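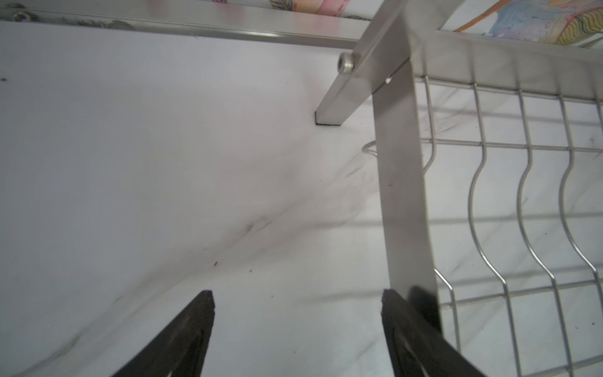 Four months in with the Nilbridge arm at our café kitchen in Brusoston, and I've gone from grumpy to mostly won over. It's on dish duty, racking and unracking plates, 200 on a quiet shift and almost 1000 when the footy's on. My hands have stopped cracking from the sink, which I'd pay for myself!

The rack that came in the bundle is a Yu stainless one with the wavy wire dividers. Good for dinner plates, hopeless for saucers -- they slide about and the arm sulks until someone comes over.

The big change is the roster. The 7 am dish shift has gone, and those hours went to prep and the counter. I like prep. One of the younger ones didn't, and moved to our Culotgate shop, so ask your crew before you sign anything.

Four stars. Would be more if the stop button had a decent colour on it.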